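We use cookies to remember your settings and to count visits. Accept / Manage choices

Small Rooms, Slow Tea
Thread, 12 posts, collected on one page

1/ I promised a thread about the tea corner back in December and then kept putting it off, mostly because every time I sat down to write it I ended up making tea instead. So let me do it properly now, with a pot beside me, and forgive me if I wander a bit.

2/ When we moved to Bekent the apartment came with one big room that had to be everything: sitting room, dining room, overflow kitchen, the place where the mail piles up. I fought that for a long while. I wanted the kitchen things to stay in the kitchen like they did at my mother's house.

3/ They never did. The kettle would travel out to the table with the first guest and then it just lived there until somebody needed the table for something else. After a couple of years I gave up and let the round table be the tea table, full time, and I have been so much happier.

4/ First thing, the cloth. I use a plain grey one over a light-blue layer, and I don't fuss if the blue peeks out at the rim. I used to pin it and iron it and chase it around the table. Now I sort of like that stripe of blue, it looks cheerful on a dull morning.

5/ The kettle is the gold one, and yes, it still has its round sticker on. Several of you have asked me about that over the years and I always mean to peel it off! The big black handle is the reason I bought it. I have small hands and a bad wrist, and I can pour a full one without wincing.
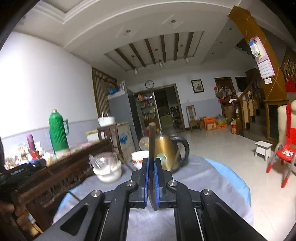
Photo: from the author's thread, shared with the Otow home pages

6/ Bowls stay stacked right by the kettle. Mine are the white ones with the red band, and I reach for them morning and night — soup, tea, a handful of raisins, whatever needs a bowl. I tried keeping them on a high shelf for a while and simply stopped using them, so back they came.

7/ Then the thermos. I know a tall green ribbed flask is nobody's idea of elegant, but it was the first thing I bought at the Zakaria street market and I paid 25 for it after a great deal of friendly arguing. I fill it early, before anyone else is up, and whoever wanders in later can help themselves without starting the whole business again.

8/ It stands over by the carved piece, the dark brown one with the openwork panels. That came from a house sale out past Grorkari and it took us most of an afternoon to get it up the stairs. It is heavy and it is a nuisance to dust (use a soft paintbrush, a dry one, and go along the carving before you wipe anything else). I would not part with it for the world.

9/ You will notice I have not talked about the clutter next to the flask. Little white things, brown things, blue things, the purple bottle, the red container. I do a sweep through there for 20 minutes when the mood takes me, put back whatever has a home, and leave the rest. It fills up again by supper and I have made my peace with it.

10/ The bucket with the raised handle has its own dark wooden stand behind the carving, and I am oddly fond of that arrangement. Having it up off the floor means I don't trip on it on my way to the refrigerator, and I don't have to bend so far. If you have a sturdy little stand sitting around doing nothing, try it.

11/ Somebody wrote to ask how I decide what stays out and what gets put away. My rule is 2 days. If a thing has been on the table that long and no one has touched it, it goes in a cupboard. The kettle has never once been in danger. The good sugar dish my aunt gave me, I am sorry to say, went in the cupboard years ago and has only come out for weddings.

12/ And that is the tea corner, more or less. If you have one of your own, even if it's only a tray on a windowsill, please tell me what you keep on it and what you finally gave up on. I read every reply, usually with something hot in my hand, and I'm slow but I do answer. Next time I want to talk about tablecloths, and which ones have survived pomegranate juice.

762 likes

More from this author
Getting tea stains out of a pale cloth
What I carried home from the Zakaria market
Dusting carved furniture without losing your temper
One big room in Bekent: the first winter

Contact | Privacy | © Small Rooms, Slow Tea | Back to top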